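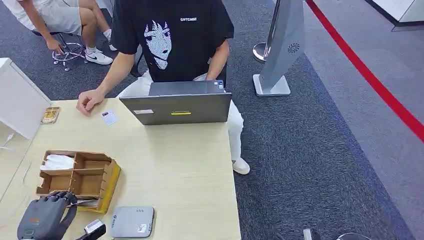 Page 5

3. The table

Our project asked a small question: what collects on a shared table when people are told it is for work? The table is the wood-grain one by the carpet in the Lostow study room. We began in February and wrote up on 6 Jun 2022, having learned a good deal about cables.

The brief from our supervisor, Iraklis Vlachopoulos, was to propose a tidying system that students would keep using after we stopped watching them. Earlier groups had tried a rota (ignored) and a laminated sign (used as a coaster).

3.1 What we tried

We gave the table a brown cardboard organizer box, divided into compartments by thin cardboard walls. It cost us nothing, which was the whole equipment budget. The plan gave each compartment a job: cables, cards and paper, snacks, and a fourth for whatever people could not bring themselves to throw away.

The plan did not survive contact with laptops. Once a laptop is open at the far edge, its owner treats everything within reach as storage. In the photograph the cables are out on the tabletop, a small printed card has settled beside the laptop, and a flat gold-coloured packet has got as far as the corner. The upper right compartment is empty. The upper left one has a folded white wad of tissue or cloth in it, a category we had failed to foresee.

3.2 What users told us

We gave out 67 short questionnaires and got back more than half. The commonest complaint was that the box sat too far from the person working. The second was that nobody knew which compartment was which, as we had left off the labels to see if the system was "intuitive". It was not.

One respondent wanted a lid. Another wrote "Storkholm" in every answer space, and we have left that out of the analysis.

3.3 Changes for the second version

The box should move to the far side, within arm's reach of whoever is sitting there. Cables need a clip on the table edge, as winding them up takes 10 seconds and this is apparently too long. Tissues get their own compartment, officially.

The costs for the clips are in Appendix 2.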